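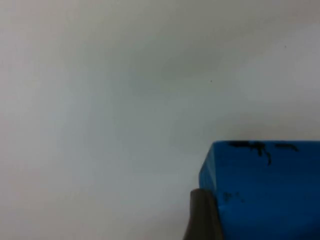

February
By the Skemberg workshop team

Section 2: Wiping down and checking your blocks

Good news first: the Flultex blocks are a joy to look after. A few minutes with a damp cloth keeps the colour bright, and you'll soon get to know every scuff in the set.

What you need

A soft cloth
Lukewarm water, 200 ml
A drop of washing-up liquid
A pale, plain surface to work on

Cleaning

1. Clear your work surface and wipe it over. Small dark specks show up well on a pale top, so lift them off before you start.

2. Mix the water and washing-up liquid in a shallow bowl. Dip the cloth and wring it out hard.

3. Start with the large faces. Use long, light strokes in one direction.

4. Move on to the edges. Black smudges love to gather along a top edge – hold the cloth over the mark for some 40 seconds, then rub gently along the edge.

5. Turn the block and do the sides. Go easy on the rounded corners.

6. Rinse the cloth, wipe again and stand the block on a dry towel.

Note: Marks that stay put after a second go are usually scuffs. They won't affect how the blocks stack, so carry on and enjoy them!

Caution: Don't use scouring pads or white spirit. Both will spoil a matt finish.

Checking

7. Run a fingertip along each edge. A smooth edge is a happy block. If you feel a chip, put that block aside and see the Cullon repair sheet.

8. Set the block down flat and press each corner in turn. It shouldn't rock.

9. Pack dry blocks in the Crenshaw tray, largest at the bottom. The lid needs 135 mm of clear height to close.

Blues and reds can share a tray once they're fully dry.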